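Shop > Site Owner Supplies > Legal Templates > Privacy and Cookie Notice Pack

Templates Bundles Updates Licensing Cart

Jonitz Privacy and Cookie Notice Pack

We sell this pack, so read what follows with that in mind. It is a set of four documents in plain text and word processor format: a privacy notice, a cookie notice, a short banner text, and a one-page log for requests from people who want to see or delete what you hold on them. A small website can fill in the blanks in an afternoon if whoever does it knows what the site collects. Most owners don't, and that is where the trouble starts.

A privacy notice is a statement of fact. If yours says you don't share data with anyone, and your contact form sends every message through an outside mail service, the notice is wrong, and a nicer typeface won't help. Be wary of sellers who promise that a template makes you "fully compliant." We have read a good many of those templates. Several still had another company's name in them.

What you get

The privacy notice runs to 3000 words with every optional section left in, and you should not leave them all in. A plain site with a contact form and no shop usually ends up with 700. The cookie notice is shorter, and the banner text comes in two lengths. Blanks are marked in square brackets. Search for the brackets before you publish. You would be surprised how many live sites tell visitors to write to [insert email address].

The request log has columns for the date received, what was asked, what was sent, and the date closed. You could make it yourself in a spreadsheet. We include it since buyers kept asking.

Editions

Pralstead edition – for sites with no accounts and no payments. Privacy notice, cookie notice and banner text only.

Grondard edition – for small online shops. Adds sections on orders, returns, delivery firms and marketing email, plus the request log. This is the one most home goods and craft sellers pick, sometimes when the smaller one would have done if their checkout is run entirely by a marketplace. Look at who takes the payment before you choose.

Both editions are written for sites based in the United States. Neither is a good fit for a site aimed at children, or one that handles health records. For those, pay a lawyer. We mean this, even though it costs us sales.

About those free generators

Some are fine. Many ask you 60 questions and then print the same page no matter what you answer. A quick test is to run one twice with opposite answers and compare the results. If only the company name changes, you have your verdict. The same test is fair to use on us, and the sample pages are free to read before you buy.

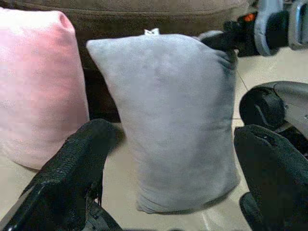

The other thing to check is what happens when the wording needs to change. A notice that was accurate in January can be out of date by spring because someone added a chat box or a new visitor counter. Our updates cover changes in our own text. They can't cover changes in your site, and we doubt anyone else's can either, whatever the sales page says about automatic scanning. Scanners find cookies. They don't find the mailing list you keep on a laptop.

License

One purchase covers one business and up to three websites it owns. You may edit the text as much as you like. You may not resell it or pass it to clients. Web designers need the Karagiannis license, which allows use on up to 300 client sites and is priced separately.

Refunds are given if you have not downloaded the files. After that they are at our discretion, and we tend to say yes when the wrong edition was bought and no when the complaint is that the blanks were blank.

Text last revised July 31, 2022. Nothing in the pack is legal advice.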